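About Mamby

Mamby is a small company that makes food supplements in powder and capsule form. We started in Hetenden, in two rented rooms above a bakery, and we are still in the same town, only in a bigger building. Our main subject is magnesium, and how people who do not eat enough of it can get more in a simple way.

The company began from a personal need. One of the founders worked night shifts for many years and had leg cramps almost every morning. A pharmacist suggested magnesium, but the first tablets were large and hard on the stomach. We asked ourselves if this could be made better. After one winter of trying different forms, we chose magnesium glycinate, which many people find more gentle.

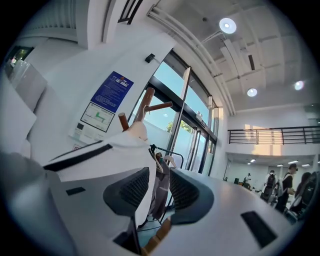

Our first product was Jirnwood, an unflavored powder that you stir into water or yogurt. We wanted a thing that fits into the morning of a normal person, who has little time and many small tasks before leaving home. It is a good idea to connect the powder with something you do anyway at the same hour. One of us takes it when she picks her clothes for the day, and a wooden coat stand with a white garment with a black stripe over it is as good a reminder as any alarm on the phone. Others keep the jar near the coffee. Please choose what works in your own house, and do not take a double portion if you missed one day.

Every batch of Jirnwood is tested before it leaves us. We send samples to an outside laboratory, Brynjólfsdóttir, which checks the amount of magnesium and also looks for heavy metals. If the result is outside our limits, the batch is not sold. It happened to us in our second year, and it was an expensive month, but we would decide the same again. You can write to us with the number from the bottom of your jar and we will send you the report for it.
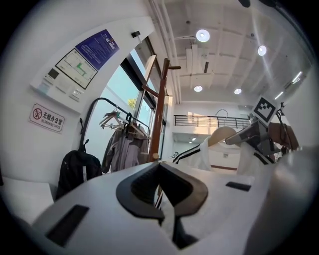
One serving contains 110 mg of magnesium. Some customers ask us why we do not put more. Most people already get a part of what they need from nuts, beans, whole grains and green vegetables, and we see our powder as an addition to the plate. A jar has 40 servings. There is no sugar in it and no color.

Today we send our products to 2,791 regular customers, and many of them have been with us from the beginning. We answer all letters ourselves, usually in the morning, between nine o'clock and noon. In August we answer more slowly, as we close for two weeks.

Our products do not replace medicine or the advice of a doctor. If you have kidney disease, if you are pregnant, or if you take antibiotics or tablets for blood pressure, please speak with your doctor before you use magnesium.

Visitors are welcome in our shop in Hetenden, on the ground floor. The entrance is from the courtyard side.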